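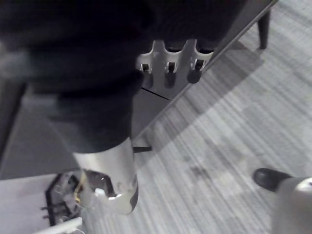
Subject: Re: [irnik-data] how many examples before you stop?
Last updated: April 17, 2018

Hi all,

Sorry for the slow answer, we were in the middle of a collection week at Tarurby and I only read the list at lunch (and then mostly on my phone). Pasting the original question so it's in one place:

> We're starting on household tasks with the two-arm setup and want to
> budget operator time. The Irnik notes say "collect until the curve
> flattens", which doesn't help me book people! How many episodes did
> you need for the bathroom set, how long is each one, and do you keep
> the failed ones? Also, has anyone used the Drullow labeling tool for
> this or is it more trouble than it's worth?

OK, so, numbers first. The bathroom set stands at 2,437 episodes as of this morning. We capped each episode at 30 seconds, and if the operator runs over, it gets saved anyway with a "timeout" tag. I'd love to say we picked 2,437 from a curve, but we booked operators through the end of the month and that's how far they've got. The curve for toothpaste pickup went flat a good while ago. The one for towels is still climbing, so if I were booking people again I'd give towels twice the hours and steal them from the counter objects.

We always have 2 people on a session. One drives the arms and the other stands in the room, resets the object and calls out the start. We tried it with the driver doing both jobs and it was miserable - you lose your feel for the arms every time you get up, and the first grasp after sitting down again is always sloppy. The person resetting should also be the one who decides where the object goes next. Drivers cheat without meaning to. They put things where they know the hand will reach.

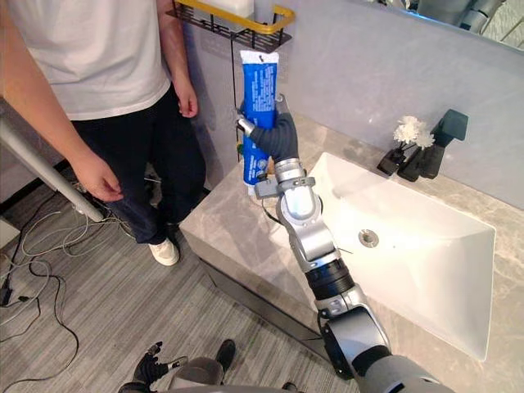 For the toothpaste we ask for a wrap grasp with the thumb on one side and the other fingers curled around the opposite side, and then we vary how the tube starts out: standing on its cap, lying flat, lying with the cap toward the robot, leaning on something. Please, please vary the starts early. Our first batch had the tube in nearly the same spot every time, and the policy we trained on it went straight to that spot whether there was a tube there or not! Very confident, very wrong. We threw most of that batch out and it isn't in the count.

The other thing I'd fix sooner is people in view. For months we told the reset person to get clear before the driver started. Then we ran the policy with visitors in the room and it froze up whenever somebody's hand came near the counter. Now they can stand wherever they like as long as they don't touch the object once the episode is running, and that has helped a lot.

On the failed ones: keep them! Tag them, don't mix them into the plain imitation set, but keep them. We've had good results training a little success checker on the failures, and you can't go back and collect honest mistakes later (we tried asking drivers to fail on purpose and they're terrible at it, they all drop things in the same way). What we do delete are broken recordings. Last week that was 19 episodes, nearly all of them from a wrist camera whose clock had drifted away from the head camera.

Cloth is a whole other animal. A towel on a bar looks like an easy target until you try to get a fingertip behind the hem, and every driver goes at it differently. One of ours comes in low from the side with the left hand and parks the right hand down out of the way. Another uses both hands from the start. I let them argue about it for a day and then decided to keep both styles, with a driver ID on every episode so we can split them out later.

If it's useful, these are the notes I give to new drivers. Steal whatever you want.

1. Before you start, check that all camera views are live and the clocks agree. Write down which towel you have.

2. Move at the speed you'd want the robot to move. Slow is fine. Stopping to think is not, so plan first and then press record.

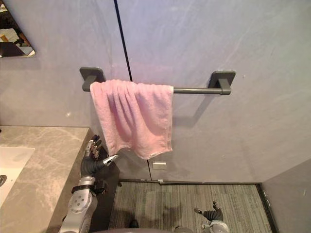 3. For towels, bring the fingertip to a lower corner and pause very briefly before you close. The labelers need that pause to mark the contact.

4. If you miss, you get one more try inside the same episode. Recoveries are worth a lot to us. After the second miss, end it and tag it.

5. Let the reset person straighten the towel or leave it crooked, their choice. Don't ask for it to be neat.

6. Swap places every hour, even if you feel fine.

About Drullow: we use it, and it's okay. Marking contact and release is quick once you learn the keys. The export was a pain for us until we gave up on the built-in one and wrote our own little script, which I'm happy to send around. One warning, the Saraç glove logs come in with the left and right hands swapped unless you change the import setting, and you won't notice until you plot something.

We'll have the next chunk of towel episodes cleaned up in August. If anyone wants the current ones to play with before that, write to me off list and tell me how much disk you have.

Cheers from Tarurby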